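Cómo enseñar una ruta de reparto por control remoto sin creerse el folleto

Guía práctica, segunda versión. Revisada el 2019-12-15.

Llevo bastante tiempo oyendo que a un robot de acera basta con «enseñarle el camino una vez». Lo dice el manual de Vanags, lo repite el distribuidor y lo repiten los vídeos. Mi experiencia con el equipo de Cestosdale es menos alegre. Se puede enseñar una ruta conduciendo a mano, sí, pero lo que el robot aprende se parece mucho a lo que uno hace con el mando, manías incluidas. Si el operador duda en una esquina, el robot dudará en esa esquina.

Lo que sigue vale para calles residenciales de poco tráfico, con el vehículo en modo de grabación y una persona al mando en todo momento. No lo he probado en avenidas y no pienso hacerlo con esta versión del programa.

Antes de empezar

Necesita el vehículo con la batería cargada, el mando, el portátil con Plusitz (el programa que guarda las demostraciones) y permiso para circular por la zona. Reserve 30 minutos para la calibración. El manual asegura que se hace en un momento; no le haga caso.

Recorra primero la calle a pie. Apunte bordillos, salidas de garaje y cualquier tramo donde el suelo cambie de aspecto. Un cuaderno sirve. Yo probé la aplicación de notas que viene con Plusitz y volví al cuaderno.
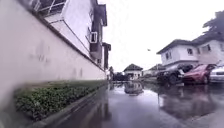 El mando pide una mano tranquila, y la mayoría de los principiantes corrige demasiado. Fije el límite de velocidad en el nivel 2, apoye los codos y mueva la palanca con el pulgar, sin golpes. Elija una referencia que no engañe: con una lámina de agua como la de esta calle, donde la casa del fondo aparece también del revés en el suelo, yo me guío por el bordillo gris que corre junto a las plantas, al pie del muro. El reflejo puede despistar a quien conduce mirando la pantalla, y no veo motivo para suponer que el modelo se las arreglará mejor con los mismos píxeles. Vanags habla de «robustez frente a la lluvia». He pedido las pruebas y sigo esperando.

Grabar las demostraciones

Paso 1. Coloque el vehículo en el punto de salida y compruebe que la hora del mando y la de la cámara coinciden. Si hay desfase, el programa asociará cada giro con la imagen equivocada, y eso no se arregla después con más datos.

Paso 2. Abra una sesión nueva en Plusitz y póngale un nombre que entienda dentro de seis meses. Las nuestras de marzo se llaman «prueba», «prueba buena» y «prueba buena de verdad». Ya no sabemos cuál es cuál.

Paso 3. Conduzca la ruta completa sin detenerse salvo por seguridad. Haga 4 pasadas limpias por sentido. Hay quien se conforma con una sola; yo he visto el resultado en el primer cruce.

Paso 4. Grabe también las recuperaciones. Desvíe un poco el vehículo con la grabación parada, reanude y devuélvalo con suavidad a su línea. Es la parte que todo el mundo se salta, porque queda fea en el vídeo, y sin ella el robot no tiene la menor idea de cómo volver cuando se aparta un palmo del camino.

Paso 5. Cierre la sesión y anote las incidencias: paradas, frenazos, alguien que salió de un portal. Hanna Kubiak, que lleva la parte de datos en Solbridge, rechaza cualquier sesión sin hoja de incidencias. Me parecía una exageración hasta que tuve que revisar sesiones ajenas.

Las salidas de garaje

Merecen un apartado propio. El operador humano reduce al acercarse a un hueco oscuro, muchas veces sin darse cuenta, y no reduce siempre igual. En las grabaciones eso se traduce en velocidades que bailan sin causa aparente. Decida una regla antes de empezar y cúmplala en todos los garajes, estén ocupados o no. La mía es bajar al nivel mínimo un par de metros antes y mantenerlo hasta haber pasado el hueco entero. 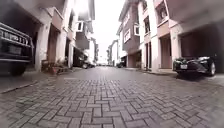

Tampoco conviene pegarse a las fachadas para «dejar sitio». Una línea constante por el centro del carril útil da datos más aprovechables, y si aparece un coche, se para, se marca la interrupción y se repite la pasada desde el principio. Cortar y pegar dos mitades es posible en Plusitz. La costura se nota después en la conducción.

Revisar antes de entrenar

Reproduzca cada sesión a doble velocidad, con la gráfica de la palanca debajo. Busque picos, tramos en cero y giros que empiezan antes de que la imagen los justifique. Borre sin pena. Mi sesión 1908 parecía impecable en pantalla y tenía el canal de dirección invertido desde el arranque.

Después entrene con una parte de las pasadas y guarde el resto para comprobar. El programa muestra un porcentaje de «similitud con el experto» en letras verdes muy grandes. Mide cuánto se parece el robot a usted en el recorrido grabado, y con eso no se sabe qué hará cuando cambie la luz o haya un coche donde antes no lo había.

Primera prueba en autónomo

Nivel mínimo, una persona caminando al lado y el pulgar sobre la parada de emergencia. Si interviene, guarde esa intervención como demostración nueva y anote el punto exacto en el cuaderno. Si tiene que intervenir dos veces en el mismo sitio, pare la prueba y vuelva al paso 4 con ese tramo — subir la velocidad para «pasarlo de golpe» es una sugerencia que he oído en boca de un técnico y que prefiero no comentar.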